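Two arms, one policy, 300 demos
Mar 21, 2019

Caught the lead on the Tautahi project between runs at the Galton lab. Twenty minutes, coffee, a lot of interruptions.

The question they started with: how few demonstrations can a two-armed robot get by on, if the arms share one policy? Earlier setup had one per arm. "They kept getting in each others way," the lead says. "Left would wait for right, right would wait for left. Painful to watch."

So, one network, both arms. Training set of 300 demos, 17 of them thrown out for bad timing. The result so far — fewer stalls, but grasping thin things is still rough. "Plates it can find. Thin frames, clear lenses, that's where depth gets noisy."

What about clutter? "We leave it in. A clean table teaches you nothing about a kitchen."

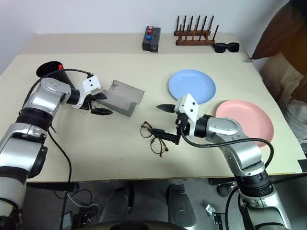
Both grippers over the table, with the eyeglasses and the gray object between the plates and the left arm.

The next batch is planned for April, with teh same arms and 7 new objects. Gavura, their labeling tool, needs a fix first. It drops the last second of a run — "always the second you want."

Would they call it solved? Short laugh. "No. Ask me after the next batch." Then back to the keyboard, somebody needed a reset.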